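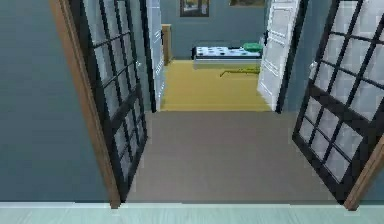 French doors standing open on the way through to a bedroom.

Advice > Around the house > Doors > Noisy doors

Search Irkenstead
What are you looking for? Go

How to quieten an indoor door

Doors save their noise for the night. By day the hinge that shrieks at two in the morning says nothing at all, and the latch that rattles whenever a lorry passes will sit there looking like the best-behaved bit of metal in the house. So the first job is to catch it at it.

Wait until the house is quiet. Turn off the fridge if you can be trusted to turn it back on (I can't, and lost a good deal of fish that way). Then open and shut the door slowly, quickly and in the half-hearted manner of someone carrying a tray. Listen for where the sound starts. A squeak comes from the hinge side, a rattle from the latch side, and a scrape from wherever the door is rubbing. Double doors can do all of these at once, with an extra knock where they meet in the middle.

What you need

A screwdriver that fits your screws, which won't be the one in the kitchen drawer
A hammer and a large nail
Petroleum jelly or a plain white candle
Old rags
Stick-on felt pads or thin foam strip
A pencil
Sandpaper, 60 grit
A wedge or a folded magazine to hold the door up

The squeak

Most people go straight for the spray oil. It does work, for a fortnight, after which it has gathered dust and made a grey paste that squeaks in a lower voice. It also runs down the paint. My neighbour Ramesh Sengar sprayed every hinge in his house one December and had brown dribbles on the frames until he sold it.

Do it this way instead.

1. Shut the door. Slide the wedge under it so the weight is held.
2. Start with the bottom hinge. Put the nail against the underside of the pin and tap upwards until the head lifts, then draw the pin out. Some pins have a little ball on the lower end which unscrews first. Some hinges have no loose pin at all, in which case skip to step 6 and don't hit anything.
3. Wipe the pin. What comes off will be black and will get on the carpet, so put a rag down before you need it.
4. If the pin is rough, rub it with the sandpaper until it feels smooth, and wipe it again.
5. Smear on petroleum jelly, or rub it hard with the candle. Drop it back in and tap it home. Do the next hinge up. One pin out at a time, please. A door with no pins in it is just a heavy board with opinions.
6. For fixed hinges, work a little jelly into the joints with a cotton bud and swing the door back and forth until you're bored. Wipe off the extra.

If it still squeaks, check the screws. A loose hinge shifts as the door moves and makes a noise very like a dry one. Tighten each screw by hand. Where one just goes round and round, take it out, push a couple of matchsticks (heads snapped off) into the hole with wood glue, let it dry overnight and put the screw back.

The rattle

A rattle means the latch has room to move about. Shut the door and push it with a fingertip. If it gives, that's your gap.

The lazy cure is a felt pad on the door stop, the thin strip of wood the door shuts against. Stick one near the latch and one near the top. Shut the door. If it now won't latch, the pads are too thick, and you'll have to peel them off, which takes longer than everything else on this page.

The proper cure is to move the strike plate, the metal bit on the frame with a hole in it. You usually need to shift it by the width of a pencil line, and of course the old screw holes will pull it straight back where it was. Fill them with matchsticks and glue as before, wait, then mark and drill new ones. Some plates have a small tongue inside the hole which can be bent towards the door stop with the screwdriver. Look for that first. I moved three plates before Oliwia Kaczorowski pointed it out, and she took her time enjoying it.

The scrape

Rub candle wax or pencil along the edge of the frame, shut the door a few times and see where the mark has come off on the door. If the door has dropped, you'll generally find the rub at the top corner on the latch side. Tighten the top hinge before you go anywhere near it with sandpaper. Plenty of doors have been planed down for want of half a turn on a screw, and the wood doesn't grow back.

If the screws are sound, sand only the marked place, a little at a time, going with the grain. Touch in the bare wood with paint or it will take up damp and swell, and we'll be seeing you back here.

Glazed and double doors

A door full of glass weighs more than you think, so get a second person to hold it before you touch a pin. Leave the hammer alone if the pins are stiff. Loosen them with a drop of oil left to soak in overnight, and clean it off after.

A buzz from the panes when someone shuts the front door is a loose bead or a seal that has shrunk. Press each pane lightly near its edge to find the guilty one. On wooden doors a thin line of clear sealant usually settles it. On metal ones, look up the maker's advice before poking anything in.

With a pair, sort out the one that is normally kept bolted first. The other takes its manners from it.

Comments

Kedir Assefa
Candle worked on the bathroom door. Now I can hear the boiler.

Tove Baldursdóttir
Can I use lip balm on the pins? It's what I've got.

Reply from Irkenstead
It'll do for a while. Not the one with glitter.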